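About Clikeo

Home | Services | Teaching cell | About us | Contact

Clikeo records demonstrations for industrial robot arms. A client sends us a task and a set of parts. Our operators perform the task through the robot, either by guiding the arm by hand or by driving it from a remote station, and we deliver the recordings in a form the client's own software can read. We do not sell robots and we do not write control policies. Several of our clients do both, and we prefer not to compete with them.

How we started

The company was set up by Dagim Chala, who had previously programmed palletizing lines and spent much of that time entering waypoints on a pendant. The first cell was built in a rented unit in Tretholm with one arm and one operator. The first paid job was a bin-emptying task in which the parts arrived in a different arrangement every cycle. Fixed waypoints were of little use there, and the client wanted examples of how a person would approach each arrangement. We delivered 260 demonstrations. Most of the procedures we use now date from the mistakes in that set, in particular the inconsistent start poses.

We now have 16 staff, nine of them operators. The Tretholm unit is still the main site. Wornen, our second site, opened in August and handles long-running jobs.

What we do

Hand guiding. The operator stands at the arm, holds it near the wrist and moves it through the task with the controller compensating for the weight of the arm and tool. Joint positions, tool pose and gripper state are logged throughout. This suits short tasks with few contact points. It is the cheaper option, and for many jobs it is sufficient. The operator's hands will appear in any camera stream, so we replay the recorded motion without the operator if the client needs clean video.

Remote control. The operator sits at a station outside the cell and moves a handheld input device, and the arm follows. Video is clean on the first pass. The operator has less feel for contact, and new staff tend to press too hard. An operator completes 39 hours of supervised practice on the station before recording for a client.

Correction runs. The client's policy drives the arm and our operator takes over when it goes wrong. The log marks each takeover and each handback. These runs are usually booked as a second phase, once a first model exists.

Task types

Most of our work is picking, sorting and insertion with rigid parts. We take cable and fabric tasks by arrangement, after a trial session. We do not take food, anything with an open blade, or parts heavier than the gripper's rated load – this last limit includes the weight of any fixture the part is carried in.

Bin work remains the largest share. Parts near a wall are the ones that matter most, as the fingers have less room to close and the approach angle has to change. Left to themselves, operators pick the easy parts first and leave the wall cases for the end. Our run sheets therefore specify a pick order for a portion of the episodes. Layouts are reset by hand from a printed list, and one job last year used 198 of them.
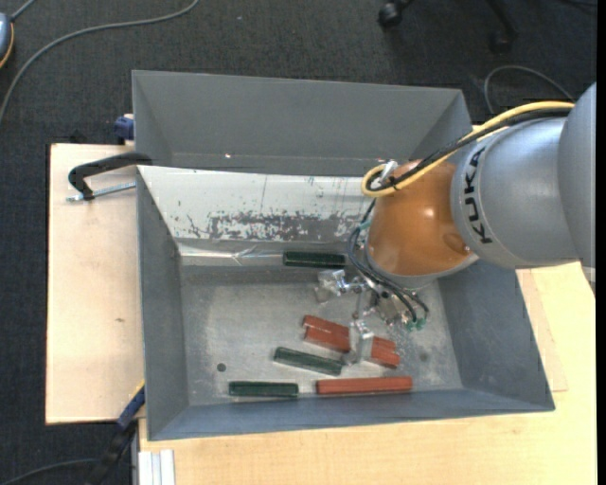
Bin picking with red and green blocks, KUKA arm.

Data and delivery

Each episode is checked by a second person before it leaves the building. Failed grasps are kept and labeled, unless the client asks for them to be removed. Camera calibration is repeated at the start of every shift and the result is stored with the episodes. Files are held on our own servers until the client confirms receipt, then deleted on the schedule given in the contract.

Thomas, our logging tool, was written in-house and is supplied with every delivery so that recordings can be replayed and inspected. It is named after the street the first unit was on.

Visits

Clients are welcome to attend the first recording session at either site. Closed shoes are required in the cell area. Morning sessions begin at 8:30 – please arrive 15 minutes earlier for the safety briefing.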